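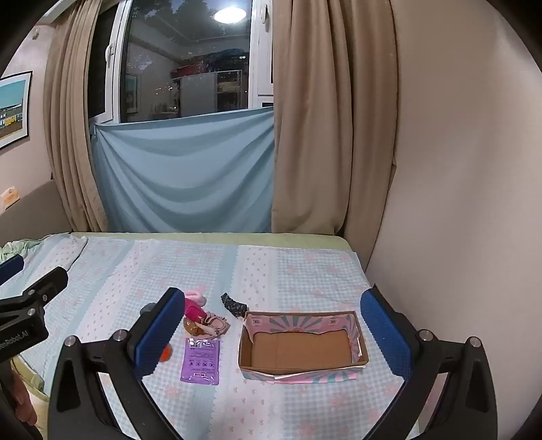 Grant Reporting / Household Sorting

Plisley House Clearance and Reuse
Progress report to the Bundgaard Fund
Sunday, July 2, 2023
Prepared by Wojciech Makowska

This report covers the second half of the grant period. The first half was covered in our November report, and the figures there have not changed.

Work completed

The upstairs rooms at the Plisley house are now sorted except for the back bedroom. We are using the bed there as the sorting surface, with the bedspread left on. The room has a tall window over the bed and the light is good enough to read small print on packets for most of the day.

Small items are the slow part. They come to the bed in mixed groups and go into cardboard boxes by type. The group laid out beside the striped pink box is typical: a purple packet with a printed label, something round and orange, a crumpled beige-pink piece with strap-like edges, and a few others in magenta, pale pink and gray. The box was still empty at that point. Packets with a label go in first, standing up, so that the print can be checked again without unpacking. Soft items go on top.

To date we have logged 1,016 small items against a target of 1,000. Furniture and kitchen goods are recorded separately and are not in that number.

Boxes

We had planned to buy new cartons from Skomard. Lộc Mạch suggested using the gift and shop boxes already in the house, and we have done that wherever the board is sound. Minor tears in the printed paper are accepted. Boxes with a split base are flattened for recycling. The money saved has been moved to van hire, as agreed by phone with your office.

Problems

The Rolus label printer stopped feeding in the spring and was out of use for almost 5 weeks. Boxes packed during that time were marked by hand and will be relabeled before they leave the house. Two of them were entered twice in the log, and Lộc has corrected the entries.

We have not settled what to do with opened packets. The reuse shop will not take them. They are being kept in one box by themselves until we have an answer from the family.

Remaining work

Finish the back bedroom, including the drawers under the window.
Relabel the hand-marked boxes.
Deliver the last van load to the reuse shop.
Send the final item log and receipts.

We are not asking for an extension or for further funds. Receipts for van hire will follow with the final log.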